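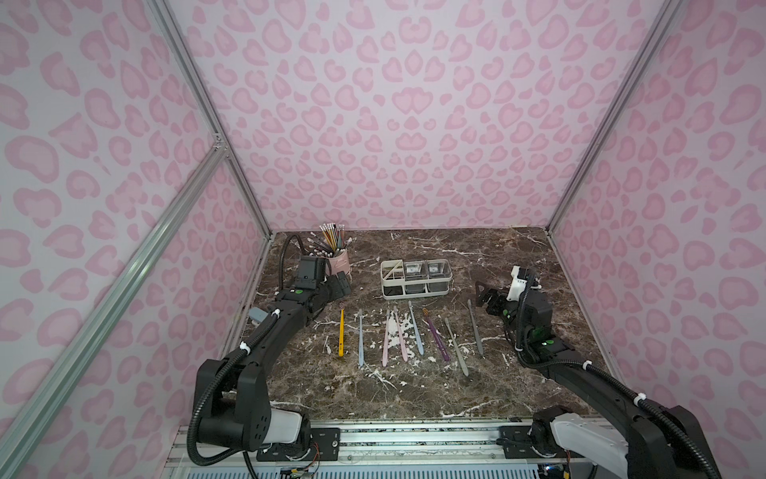

Page 2 of 30

Thread: Can a machine tidy a bathroom counter yet?

murnton_mac
Picking up from page 1. I still say sorting toothbrushes into a caddy is harder than any of the shop jobs people keep bringing up. The handles are skinny, they lie at all different angles, and a couple of those pink ones are right next to each other. My four year old does it badly, but she does it. I'd love to see two arms do all of them with no help and no do-overs.

bfothergill
Reply #3267 or whatever we're at, and I'll keep saying it: wrong chore! I run a small shop and what I want is somebody to load the Zalel press at night. Same part, same spot, every time. Machines can do that today. Why is everybody so hung up on toothbrushes?

Saimi M.
Because my house isn't a press, Barry. Nothing in it is ever in the same spot. And look at the cups in that caddy - clear ones, on dark marble with white veins running all through it. You see the counter right through them. I used to set up vision gear for bottling lines and clear plastic was the thing that wrecked my week.

bfothergill
So put a dab of paint on the rim. Done.

Saimi M.
lol I'm not painting my bathroom cups

isauro_b
I'm with Saimi on the cups but I think mac is wrong about the picking up. Two grippers, one on either side of the row, that part seems doable to me. Getting the brush upright and down into a cup is where I'd bet on trouble. You grab it lying flat, so now you have to turn it, and if you grabbed it too near the bristles you need the other hand.

murnton_mac
ok fair, the turning is worse. Would you let it have a few tries per brush though? My kid gets a few tries.

isauro_b
Two. After that I'd do it myself and go to bed.

farzana_k
Has anyone read the Beddoe write-up on this? They timed folding washcloths and it was painfully slow, but it got there. I'd take slow! I'm at work all day, it can take three hours for all I care (as long as it doesn't drop my brush on the floor and then put it back in the cup).

bfothergill
And how would you know if it did?

farzana_k
Well now I'm going to think about that every morning, thanks.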